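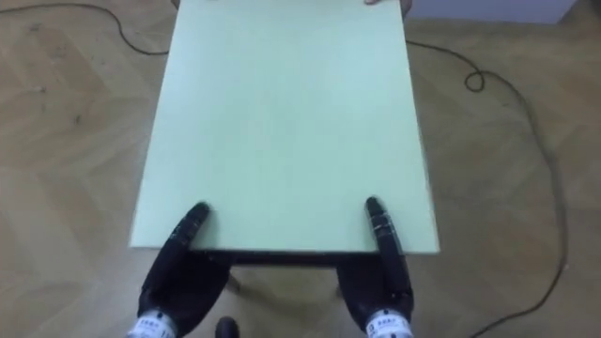
Handout 4: Looking after the hands on the Ronent
Bustthorpe robotics lab course, updated Feb 4, 2024

Last session I promised to write up the hand routine properly, so here it is (my whiteboard scrawl was a disgrace, sorry!). We're using the panel carry as our check job all term. It's a nice one, because both hands have to close on the same edge with matching force, and a lazy finger shows up right away as a panel that creeps or twists.

Before you power up

Walk the floor first. Cables get nudged during every session, so trace each one by eye and move anything that lies where feet are going to be -- yours or the robot's. Then look at the wrist bands. Write both labels into the log, left one first. Somebody swapped a pair back in October and we spent a whole afternoon tuning the wrong hand.

Wipe the fingertips with a dry cloth. No alcohol, please! It makes the pads slick and you'll be chasing grip faults all day.

Setting the grip

Open the hand page in the McIver console and load preset 3739. Closing force should read 80 on both sides. If one side is off, run the zero routine on that hand with nothing in it, then load the preset again. I do this twice out of habit, and you can call me superstitious.

Now offer up the panel. One of you holds the far end and keeps a light touch, just enough to steady it. Fingers go on top, thumb side underneath, and the two hands should sit the same distance in from their corners. Close left, close right, wait 10 seconds. The person at the far end says "mine" or "yours" out loud before anyone lets go or takes weight. I'm strict about this one.

If a finger lags

Open and close it by itself from the console and listen. A steady whir is fine. A click means the tendon needs tension, a quarter turn at most, and then you start again from zero. If it still lags after that, tag the hand and leave it on the bench for me. Spare tendons come from Bronditz and they take almost 4 weeks, so please don't experiment with the last one in the drawer.

For next time: bring your log page with both zero readings filled in, and read the bit on wrist alignment.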